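Ticket 729: Bestellbestätigungen aus dem Paredes-Shop kommen nicht an
Status: gelöst
Bereich: E-Mail / Versand

Erster Eintrag, Dienstag, 9:40 Uhr
Guten Morgen zusammen, und erst einmal danke, dass ihr euch immer so geduldig um unseren kleinen Schmuckständer-Shop kümmert! Seit dem Umzug auf den neuen Server in Ustmont bekommen manche Kundinnen keine Bestellbestätigung mehr. Die Bestellung selbst liegt ganz normal im System, das Geld ist auch da, nur die Mail fehlt. Im Spamordner haben wir nachsehen lassen, dort ist sie auch nicht.

Antwort Support Flistirell, 10:25 Uhr
Guten Morgen und vielen Dank für die ausführliche Schilderung, das hilft uns sehr. Könnten Sie uns sagen, ob es bestimmte Artikel betrifft oder eher bestimmte Mailanbieter? Im Protokoll sehe ich ungefähr 200 Mails, die sauber hinausgegangen sind, und dazwischen immer wieder welche, die mit Fehler 552 (Nachricht zu groß) zurückkommen.

Rückmeldung, 11:50 Uhr
Das war ein guter Hinweis! Wir haben die Liste beim zweiten Kaffee durchgesehen: Es trifft immer Bestellungen, in denen der Ständer »Avurport« mit Schale steckt. Die anderen Modelle gehen durch, auch an dieselben Adressen.
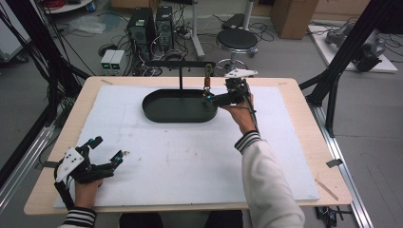
Anhang 1: Schwarzer T-Ständer mit Häkchen und ovaler Schale, kleines rot-orangefarbenes Teil rechts

Antwort Support Flistirell, 13:15 Uhr
Damit haben wir es wohl, und ich freue mich, dass es nichts Schlimmeres ist. Die Mailvorlage hat das Bild seit dem Umzug in Originalgröße eingebettet, früher wurde es vorher verkleinert. Ich habe die Skalierung auf 510 Pixel Breite wieder eingeschaltet und den Zwischenspeicher geleert. Mögen Sie bitte eine Testbestellung auslösen?

Rückmeldung, 14:05 Uhr
Testbestellung gemacht, Mail war nach wenigen Sekunden da, mit Bild und allem. Die alten Bestätigungen schicken wir heute Nachmittag von Hand nach. Herzlichen Dank, das Ticket darf gern zu!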